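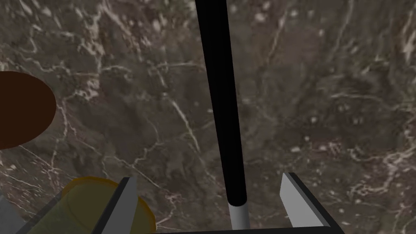
Support > Muvis planner > Household tasks > Bathroom tidy

Search tickets All products Open and closed Go

Sun 11 November
Opened by Raphaël Renaud

Summary: bathroom tidy task in simulation stalls between the counter and the toilet area. Planner reports "target reached" and then does nothing.

First, I'm having a great time with this. I came over from the old Sidier stack in March, and back then I couldn't get an arm to wipe a sink without it trying to go through the faucet. With Muvis I had a two-arm robot working in a full simulated bathroom on the first evening! So please read this as a report from a happy user who would like to be a happier one.

What I'm running: Muvis planner with the Rallel grasp module, default bathroom, tilt correction off. The task is "put the small items away and clear the floor." I let it go for 114 episodes.

What I expected: the robot picks something up, carries it, lets go, moves on to the next item.

What I got: the counter part is mostly fine. Then the base drives toward the toilet, the wrist camera view ends up rotated, and the gripper opens wide and stays that way until the episode times out at 4,000 steps. The log prints "target reached" every time. 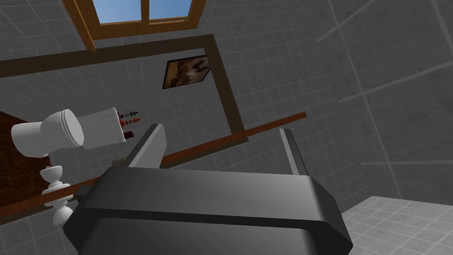 I tried the obvious things first. Restarted the planner, cleared the scene cache, went back to the stock grasp settings. No change. Then I swapped the seed 8 times and got the same stall in 7 of them. The one good run was lovely to watch, which is why I haven't given up on it.

Next I looked at the goal poses. The planner seems to check the position of the hand and skip its rotation, so any pose near the target counts as done, even with the wrist rolled well over to one side. I turned on strict orientation and the false "target reached" went away. Now it says "no path found" when it gets close to the wall – less cheerful, but at least I can work with it.

I also ran the floor part by itself, with the cloth as the only target. It plans, reaches down and closes in the wrong place. Soft things are still hard, I know. I'd put that in a separate ticket unless you think it has the same cause. 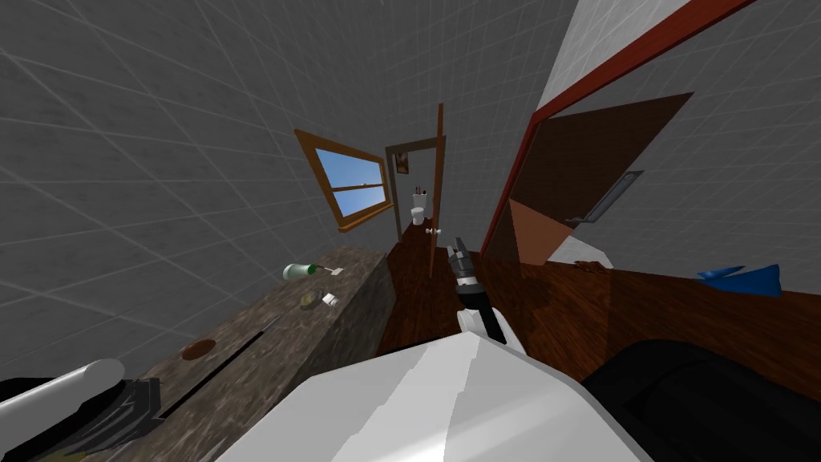 Can a robot tidy a whole bathroom on its own yet?

In my runs it can handle single items on an open counter fairly well, but it can't be trusted with the full job. Cloth, tight corners and long chains of steps are where it loses the thread.

Reply from Jiang support, grasp team

Thanks for the careful write-up, Raphaël. You're right about the position-only check. It was left on in the household preset to speed up early testing. Please try these in order:

1. Keep strict orientation on.
2. Turn tilt correction on. With it off, the wall can be read as floor when the wrist is rolled.
3. Raise the wall clearance one notch and rerun the seeds that failed.
4. Send us the planner log from one bad run and from the good one.

Leave the cloth for another ticket. It goes through a different part of the grasp module.
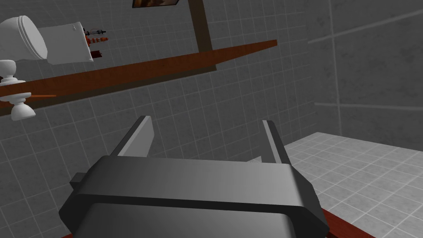 Render: Raphaël Renaud / Muvis simulator

Update from Raphaël

Steps 1 and 2 done. Big difference! The stall is gone on most of the bad seeds and the arm now backs up and tries another approach when it can't find a path. Step 3 made it a bit shy of the corner, so I put the clearance back where it was.

Two seeds still fail. In both, the base parks too close to the wall and the elbow has nowhere to go. I can get past it by moving the parking spot by hand – fine for me, no good for anyone who wants to press start and walk away. Both logs are attached, plus the good one.

I'd love a setting that lets the planner choose its own parking spot again after a failed reach. Is that on the list?

Status: waiting on grasp team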